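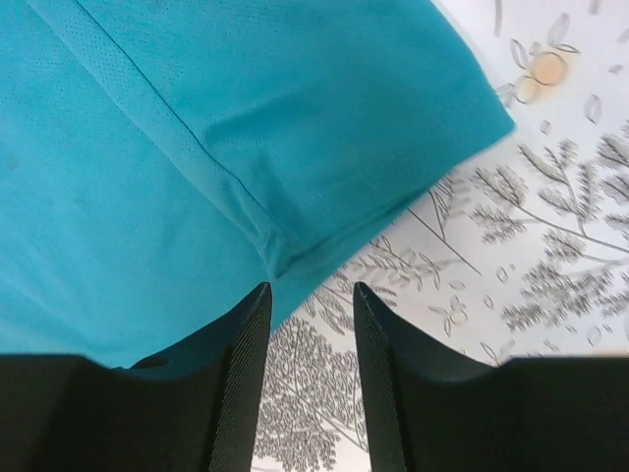 Baxter Street two-way bike lane, anyone else avoiding it?

Plondamness Riders Forum > Routes and Infrastructure

chainguard
I ride from the Henex end of town to the rail station most mornings. Since the two-way lane opened on Baxter Street I have gone back to riding on Clerkar Avenue, in traffic, and I wanted to know if it's just me.

My problem is the start and the end. To get into the lane heading downtown I have to cross to the left side of the street at the Henex Road light, wait for a second signal, ride 500 yards, then cross back at the library with another two signals. On the old painted lane I rode straight through. The new one has a curb and nice pavement and I agree it looks better. It's slower by five minutes if I hit the lights wrong.

halfstep
Not just you. I timed the lights one evening and the bike signal at Henex Road gets one short green per cycle, even when the cars going the same direction still have theirs. Half the people on bikes just go with the car green. I don't blame them but the turning drivers aren't expecting it.

marlow_tandem
I'll disagree. I ride with two kids, one on the back and one on her own bike, and Baxter was not a street I would take them on before. Painted lane next to parked cars, doors opening, delivery trucks stopped in it every day. Now we use it to get to the pool and the library. An extra light is a fair price for that.

chainguard
I'm not asking for the curb to come out. I'm asking why it had to be two-way on one side. If they had put a one-way lane on each side, nobody would have to cross over at all.

gus_on_gravel
Because there's no room. The street narrows by the old bank and they'd have lost the parking on both sides. They were never going to do that. Two-way on the left takes one row of parking and keeps the other.

Also the left side has fewer driveways. There are two between Henex Road and the library. The right side has the gas station, the pharmacy, the bank drive-through and the alley. Two-way past all of those would be much worse.

halfstep
That's a fair argument for the left side. It doesn't explain the signal timing.

gus_on_gravel
No, the timing is bad. I'd report that one.

wet_brakes
My issue is the width. It was shown as 10 feet on the drawings. Take off the gutter on one side and the posts on the other and there's a lot less you can ride on. I have a cargo bike. If another one is coming I have to slow right down at the posts near the bus stop.

marlow_tandem
The bus stop part I will give you. People step off the 23 straight into the lane and stand there looking at their phones. The striping for the crosswalk is the same gray as everything else, so you can't really expect them to notice it.

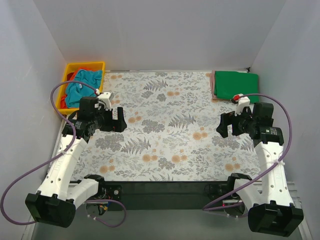 Fern and flower print on the table mat, with a robot arm on each side.

nickel_pedal
Bus rider here as well as bike rider. The stop used to have a shelter set back from the curb. Now the shelter is on the island between the lane and the road, and the island is narrow. When it rains everyone stands in the bike lane because there is nowhere else. Moving the shelter back to the sidewalk side and leaving the island clear for boarding would fix most of it.

wet_brakes
Then you have people running across the lane when the bus pulls in.

nickel_pedal
They do that already. At least they wouldn't be standing in it for ten minutes first.

chainguard
Has anyone sent any of this to the city? I looked on the project page and the comment form is closed. It says the project is complete.

halfstep
Use the general street repair form and pick "signals" from the list. I did that for the one at Clerkar and the school and they changed it in a few weeks. Put the direction of travel and the time of day. I left those out the first time and got a message back asking for them.

gus_on_gravel
I'd send the shelter separately. Different department, and if you put it in the same report it will get closed when the signal part is done.

marlow_tandem
Can I ask that whoever writes in doesn't make it sound like the lane is a failure? There are people on Baxter who want the parking back and they'll use it. Ask for the longer green and more paint at the stop.

chainguard
I can say I like the curb and don't like the lights. Both are true.

Sent the signal one just now. I put down 7:40 in the morning, heading downtown. I'll leave the shelter to nickel_pedal, who uses it.

nickel_pedal
Will do tonight. Does anyone know if the posts near the stop are meant to be permanent? Two are bent over already and one is gone, just the base left with the bolts in it.

wet_brakes
The base is the worst part. It's the same color as the pavement and I clipped it with the front wheel in August. If you are writing anyway, please add that. It's on the library side of the stop, near the storm drain.

nickel_pedal
OK, adding it. I'll make it a third report so it doesn't get lost.

late_apex_larch
I use Clerkar too, for what it's worth. The pavement is rough past the school but there are only stop signs and you keep moving. If the green on Baxter gets longer I'd give it another try.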